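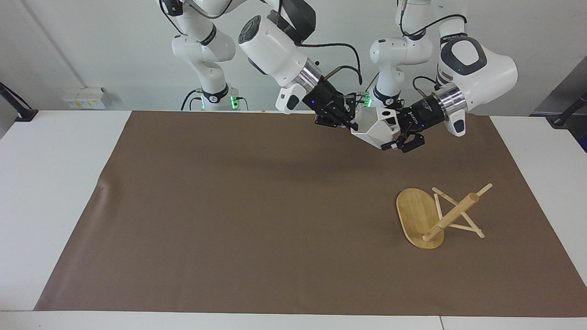 Slide 1. Hanging a mug: what the stand has to do

Start with the title up and wait for the door to close. Introduce the subject in one sentence: mug trees for small kitchens, how they are proportioned, and why the handle decides most of it. Mention that the work was done for the Jurcombe range at Martens and that the sample stands were turned at Turnov.

Ask for questions at the end, except on dimensions. Those are easier to answer with the slide showing.

Slide 2. Terms

Post: the thick central upright. Peg: the thinner dowel that carries the handle. Base: whatever the post stands in. Set-out: the angle between peg and post. I use "reach" for the distance from the post to the tip of the peg, measured along the peg. The older drawings measure it horizontally. If anyone has the older drawings, tell them to convert before comparing.

Slide 3. Load

An empty mug is light, but it hangs well away from the post. The stand is at its worst with one mug on the highest peg and nothing opposite. Test in that state first. A fully loaded stand is usually the steadier one.

An oval base is stable along its length and weaker across it. Pegs carrying the heavier mugs should therefore point towards the rounded ends. A peg set square across the narrow side needs a shorter reach or a lower position.

Say the next part slowly. Lifting a mug off applies a sideways pull as well as an upward one, and users do it with one hand. The allowance for that pull goes into the width of the base. Extra thickness in the post does nothing for tipping. 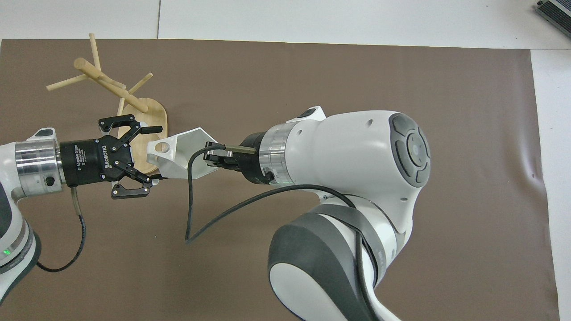 Marcel asked at the June run-through whether a short peg low down is worth drilling for, given that a mug hung there may touch the base. My answer was that it depends on the drop of the handle. A tall mug with a high handle will foul the base. A squat one, or an espresso cup, clears it. He would still leave it off and put the money into a longer post. Give both views and move on.

Slide 4. Peg spacing

Pegs are staggered up the post so that each mug can be taken without moving its neighbour. Draw the largest mug as a plain cylinder, add the handle as a block, and rotate it round the post at each peg height. Any overlap between cylinders means the pegs must move apart, either in height or in direction.

Do not rely on the average mug. People own one oversized mug and it goes on the stand with the rest.

Slide 5. Wear

Three lifts a day for two years comes to 2190 lifts. The joint test was run to that number on every sample, with the load applied near the tip of the peg. Glued pegs passed. Push-fit pegs had begun to turn in their holes, and two were loose enough to pull out by hand. The adhesive is left for 24 hours before loading.

(If asked about Mundunex: it is our internal name for the test jig. It is not for sale.)

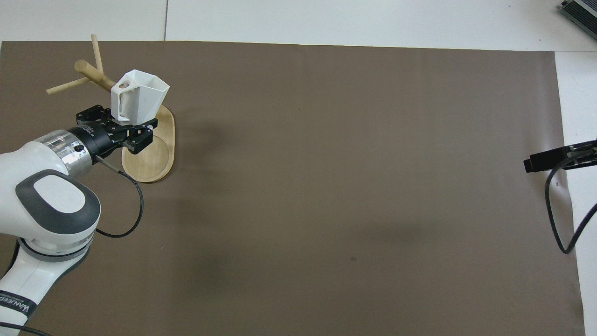 Omolara Anozie
Product Engineer, Kitchen Storage, Martens

Slide 6. The handle

Most stands are drawn for a round ear handle. The curve finds its own lowest point on the peg and the mug settles there. A rectangular handle has a flat inner edge, and a flat edge can come to rest at more than one place along the peg. A faceted body adds corners, so the clearance has to be taken at the corner and not at the middle of a face.

For square handles:
- Increase the upward angle of the peg.
- Keep the peg slim enough to pass through the opening at a slant.
- Measure the mug at its widest, normally the rim.
- Check the hang with the mouth facing either way.

Slide 7. Base or tray

Customers like a base with a raised edge, as it catches drips. The edge also holds water against the wood. If the base has a rim, specify an oil finish and say in the care leaflet that it should be wiped out after use. Mugs should be towel-dried first. A recess in the base locates the post or a single cup, depending on the model, and is cleaned with a cloth over a fingertip.

No dishwasher for any part of it.

Slide 8. Open points

Beech against bamboo for the pegs: results are not in. The leaflet wording is with Turnov. Left-handed loading has not been looked at, and I would like to hear from anyone who has data on it.

Leave this slide up during questions. Sample pegs are in the box by the lectern and need to come back.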